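Plendano paired hand grippers, hire kit from Prorkia: review
Posted Apr 8, 2023
Score: 4 out of 5

Quick one, the kit goes back in the post tomorrow and I want this down before I forget which bits annoyed me.

So. Plendano is a pair of hand-held grippers you hire from Prorkia. You hold one in each hand, or one each between two people, do a household job with them, and the recordings go off to be used for teaching a robot arm the same job. No arm in the box. You are the arm. I had the pair for four weeks, £276 all in, postage both ways included. Deposit on top, back when they've checked the kit over.

I do clothes. Folding, turning right side out, sleeves, hems, all that. If you do cups and blocks your view will be different and probably kinder, because cups don't flop.

What's in the box

Two grippers, one charger with two leads, a spare set of pads, a cloth for the lenses, a laminated card with the start-up order on it. The card is good. Keep the card. The full booklet is long and says most things twice and then leaves out how to change a pad, which is the one thing I needed it for.

Hard case, foam inside, foam already a bit chewed on mine so clearly I wasn't the first. Fine by me. It's hire kit.

Setting up

Charge both. Turn on the left, wait, turn on the right, wait, open Antwi on the phone and pair. Antwi is the app and you can't do without it. It wants to see both jaws fully open and fully closed before it'll let you record, every session, and if you do it too fast it makes you start again. Drove me up the wall the first few days. Then I slowed down and it was OK.

Light on top goes green when it's happy. A short little bar of a light, easy to catch out of the corner of your eye while your hands are busy. One of my favourite things about the whole kit, small as it is.

You need somewhere flat to work. They suggest a table. I did tables and I did beds, and beds are harder, the surface gives when you press down and the pads dig into the sheet as well as whatever you're after. But clothes get folded on beds in real houses, so beds it was, mostly.

In the hand

Grip is a plain grey handle, fingers wrap round it, squeeze to close. Comfy for the first half hour. After that I felt it at the base of the thumb. My hands are on the small side and the squeeze has quite a long travel, I'd want a shorter one or at least a way to set it. Prorkia's page says adjustable. What's adjustable is how stiff it is, not how far it goes. Two different things!

Weight is all at the front. You notice on long reaches, arm out over the middle of a double bed trying to get hold of a cuff. On anything close to you, no trouble.

Pads are the good bit. Ridged, a bit of give, and on knitwear they're brilliant. They take a single layer of jumper without grabbing the layer under it, nearly every time, once you've got the angle. Come in low and nearly flat to the cloth, close slowly, lift. Come in steep and you get a fistful of everything including bedsheet. 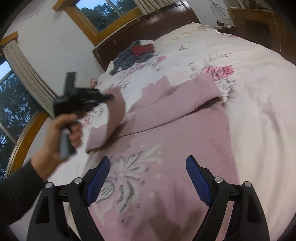

Pink knit on a floral bed sheet, pads open at the front, second gripper over at the left by the curled strip.

Jumpers

Spent most of my time here so most of the review is here too.

Chunky knits are easier than thin ones. I'd have guessed the other way round. A thick ribbed edge gives the pads something to bite on, and the edge stands up a little off the bed so you can see where to go. Thin stuff lies dead flat and you end up chasing it along the sheet, pushing a ruck in front of the jaws.

Sleeves are the test though. A sleeve folded across the chest wants to roll. You put it down, let go, and the edge curls under. Two grippers sort this out, one holding the top of the fold while the other brings the cuff over, but the two of them have to be going at the same sort of pace or the whole thing skews. When I was doing both hands myself I got there after a day or so. When it was one each between two people it took a lot longer, lots of "wait, wait, no, go". Worth sticking at. The shared sessions came out steadier in the end becuase each person was only watching one set of jaws.

Collars: leave them till last. Ribbed collars spring back whatever you do, and if you've pinched one early it'll drag the front of the jumper out of square. I lost a whole evening learning that.

Big patterns on the front are handy. Something with a bold flower on it gives you a fixed thing to line up on, you can tell straight off if the body's gone crooked. Plain navy jumper, on the other hand, dreadful. Couldn't tell front from back by the time I'd moved it twice.

Fluff. Dark fluffy things shed on the pads, and then the pads slip. Wipe them between garments. I used a damp flannel, then dried them. The booklet says dry cloth only and a dry cloth does nothing at all, just pushes the fluff along the ridges.

The cameras

Wide, very wide. Great for seeing both jaws and the cloth at once, less great for your bedroom. It gets the walls, the windows, the top of the cupboard, all the wires, whatever you left out on the shelf. Have a tidy first if you mind. Antwi has a blur option which is meant to hide things in the background, and it does hide them, but it also smudged my sleeves in one session and that got sent back to me as unusable. Turned it off after that.

Windows behind the bed are a pain. If it's bright out, the cloth goes dark and the app starts grumbling. Drawing the curtains most of the way across fixed it. Shiny furniture does a bit of the same, you get a white glare off a polished panel and it comes and goes as you move. Didn't seem to matter to the recordings, only to me.

Fast movement blurs. Any quick flick and the far gripper turns to mush on the playback. There's a warning in the app for going too fast but it comes up after you've done it. A buzz in the handle would be far better, and there's clearly something in there that can buzz because it does it when you switch off.

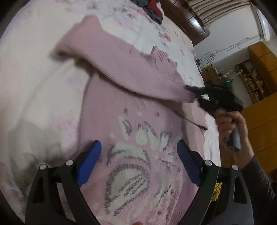
Compared with the Toklow

I had the Toklow glove-type thing last June, so going from memory here. Toklow straps to your wrist and you keep your own fingers, more or less, with a pincher out in front. Much lighter. Cheaper to hire as well. But for cloth I didn't get on with it at all, the pincher tips were smooth and narrow and they either slid off or snagged a loop. Pulled a thread on a cardigan I liked. The Plendano hasn't pulled a single one, and I put some pretty tatty knits through it.

Toklow wins on battery by miles. It'd go all afternoon. Plendano needs a charge at lunch, both of them, and they never run down together so one's always dead while the other's half full. The single charger takes the two at once at least.

Toklow's app was rubbish. Antwi is only fussy.

Support

Wrote to Prorkia twice. First time was the pads question (there's a small clip on the inside of the jaw, push it towards the pivot, pad slides off, you're welcome). Answer came the next morning, polite, clear, with a drawing. Second time was about a recording that had stuck halfway through sending. Took a good deal longer and the answer was to delete it and do it again. Not thrilled, it was a nice clean fold.

They pay you back a bit for accepted sessions if you sign up for that. I did. It didn't cover the hire, wasn't far off though. Read the bit about what gets rejected before you start. Fingertips wandering in front of the lens is on the list, apparently they allow a small amount, they don't say how much.

Niggles, in no order

Trigger squeaks on one of mine. Only on the way back out.

The spare pads were a slightly different blue from the fitted ones. Makes no difference, bugged me anyway.

No stand. You put them down on the bed and they roll onto the lens side. A little rest in the box would be lovely. I used a rolled up towel.

The app asks for the garment type every single time and "jumper" isn't on the list. It's under "sweater". Cardigan isn't there at all so mine all went down as "other knit".

Sleeves of your own. Wear something tight at the cuff and a plain colour. I had a baggy top on the first day and the jaws caught my own sleeve more than once.

Lenses smear if you so much as look at them. Use the cloth.

Who it's for

Anyone doing soft stuff: jumpers, towels, bedding, tea towels. Two people if you can manage it, for anything bigger than a T-shirt. If you only want to move hard things from one place to another get the Toklow and save some money.

Lost a point for the battery and the long squeeze. Would have lost another for the booklut but the card makes up for it.

I'd hire it again. Have asked them about a longer hire over the winter, when the heavy knits come out, and they're looking at a price. Will add it underneath if they come back to me.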